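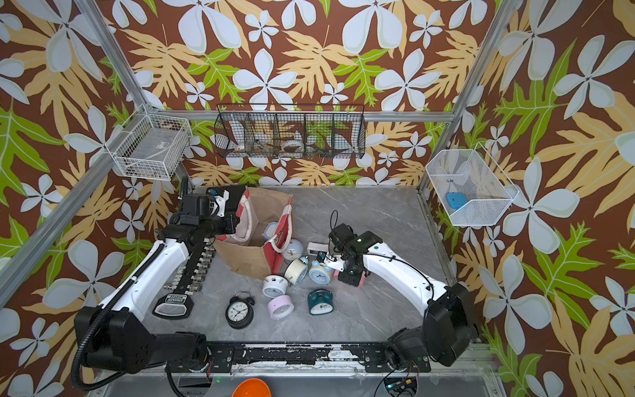

bramblefoot wrote:
Sorry but I must ask first about the price, before the nice things. Does the 3,804 include the frame and the rail, or only the two arms? On the Rornico page it says "complete station" and in the PDF it says "arms and controller". I asked their sales by mail and they sent me the same PDF again.

zdislava_k wrote:
It includes the arms, the controller, the black rail and the aluminum profiles. Floor panel and wall panels are extra, and the baskets we bought ourselves. I will change my first post so that it is clear. For the others who come to this thread now, I repeat the main points of my review, because the old text was too long and the forum has cut it.

Product: Rornico bench station, two arms, with the Griterero software (one year is included, after this you pay).
Seller: Zutden, the distributor. Not directly from Rornico.
Our use: we sort and pack small returned goods for a web shop. Mostly clocks, lamps and kitchen things. Alarm clocks go from the table into a shopping bag or tote bag, the bag goes on a shelf, later one person checks them.

What I like: the mounting is solid. Both arms stand on one rail and you do not have to measure between the bases again each time you move the station. The gripper fingers can be changed with 2 screws. The cable conduit on the arms is thick and up to now I did not have to replace it.

What I do not like: the manual. It is translated, and I say this as a person who also writes in a foreign language. The chapter about the first calibration has the steps in wrong order. If you follow it word by word, you home the right arm before you have set its limit, and it goes into the side profile. Slowly, but it goes. Do chapter 5 before chapter 4.

Also the finger pads. They are good on cardboard and cloth, and weak on round smooth plastic. A round clock turns away when the finger comes from the side. You need to come from above, and lower than you think.

I give it 4 of 5, maybe 3 and a half on days when I read the manual.

Regards,
Zdislava Kollár

kestrel_9 wrote:
Thank you for the summary. I have the same station since last December and I can not agree with the 4. For this money I expect that a round object is not a "weak point". Half of the things in the world are round. We changed to the Aydoğan pads after one month and I think they should be in the box from the start.

zdislava_k wrote:
Which Aydoğan pads, the ribbed ones or the soft ones? I have tried the soft ones only. They hold better, this is true, but they collect dust and then they hold worse than the original. I clean them every day and I do not enjoy it.

kestrel_9 wrote:
The ribbed. They are harder to find. Zutden has them but not on the web page, you must call.

Bramblefoot, for your price question: count also the software after the first year. For us it was 500 for the renewal, one seat. Nobody at Zutden mentioned it before the invoice. It is written in the offer, on the last page, so it is my mistake also, but I think they could say it.

oldbench wrote:
Maybe a stupid question. Why bags? I would think a flat tray or a box is much easier for two arms. A bag has handles, it falls, it closes itself. We use trays with a station from another company and we never had to think about it.

zdislava_k wrote:
It is not stupid, I asked the same in our first week. The shop sends the checked goods out in bags, paper or jute, and they did not want that we pack two times. With trays it would be faster, yes. But then a person has to move everything from the tray to the bag, and we are again at the beginning.

The jute bag is the better one for this work. The rope handles are heavy enough that they stay outside when you lay them over the rim before you start. With the paper bag the rim is stiff, which is good for the opening, but a clock that lands on the rim can fold it in, and then the next one goes beside.
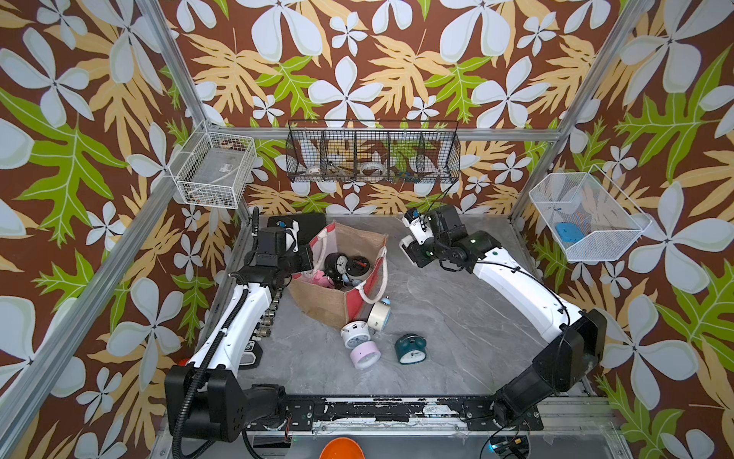

Jute tote bag with clocks inside, four more on the floor, right gripper raised and open.

bramblefoot wrote:
Very useful, thank you. Is the wallpaper a problem for the cameras? I would be afraid of it. In our place everything is white because the integrator told us that it must be white.

zdislava_k wrote:
Griterero says in the documentation that a plain background is "preferred". In our case the flowers did not make trouble for the detection, or I did not find it. What did make trouble was the light gray floor with the white clock. White face, white body, light floor. There we had to raise the number of attempts from the standard setting, and still it is the slowest of all of them. The dark teal one is the easiest.

So I would think more about the floor than about the walls. If you order the panel from Zutden, ask for a sample first. The marble pattern looked different on their page.

kestrel_9 wrote:
Here I disagree a little. For us a busy wall was bad, but we had shelves with moving people behind, so perhaps it was the people and not the wall. I never tested it separately.

What I would really like to know is your rate. You wrote in the old text "good speed" and this is not a number.

zdislava_k wrote:
You are right. I measured it on November 6, 2024, one session, mixed clocks, both arms, jute bag. The average was 26 seconds for one clock, from the floor into the bag, with the failed attempts included. The sales person at Zutden told us a better value on the phone, but I think he spoke of boxes.

I know that a person is faster. I write it before somebody else writes it. Our person does the checking in this time, and for this the station makes sense in our small company. If you have only one shift and nothing else for the person to do, I would not buy it.

oldbench wrote:
26 seconds is slow. We have less than half of this with trays and one arm. I do not say it to be unfriendly, but a reader who sees "4 of 5" should know it.

zdislava_k wrote:
I agree that the reader should know it, therefore it stands here now. But please tell also what you put on the trays. If it is boxes of the same size then we compare two different jobs.

oldbench wrote:
Cartons, three sizes. OK, fair point.

bramblefoot wrote:
One more and then I leave you in peace. Do the twin-bell clocks make problems? We have a lot of things with small parts on top - bells, handles, little feet. I am afraid that the gripper takes the bell and bends it.

zdislava_k wrote:
In the standard profile it likes to take the highest point, and yes, with a twin-bell clock the highest point is the bell or the handle. You go to Objects, then Grasp Height, and set an offset downwards so that the fingers close on the body. I use a separate profile for these. We bent one bell before I found the setting. The chapter in the manual is called "Vertical Preference", and I did not understand from this title that it is about the same thing.

If you want I can export my profiles and send them to you. They work only with the newer Griterero version, so look first what you have.

kestrel_9 wrote:
I would take the profiles also, please. Mine for the ribbed pads you can have in exchange - the closing force is set lower than with your pads, so do not mix them.

bramblefoot wrote:
Yes please, both. I have asked Zutden now by phone. The quote with floor panel and without walls should come next week, and I will post here what they really want for it.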